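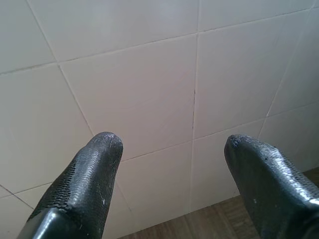

Tiled wall.

The owner of Clallik, a rental firm with 30 kitchens on its books, wants tenants to pay for a deep clean at move-out. It costs 600 dollars. I asked what that buys.

"Grout, mostly," he said. "People don't clean grout."

Do they have to? The lease says "reasonable condition," and he couldn't tell me what that means. The cleaning is done by Tedell, which he also owns – he mentioned this on the way to the door.

"It's a separate company," he said. Same office, same phone.

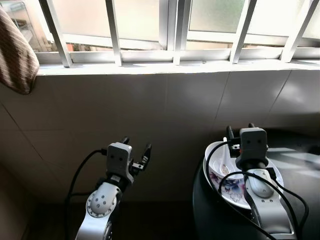 Plate, bowl and spoon under the barred window.

A tenant who moved out in January got 2 hours of cleaning on a Friday and a bill for 9. He calls that a typing error. Has it been refunded?

"We're looking into it."

He was still looking into it when I called again.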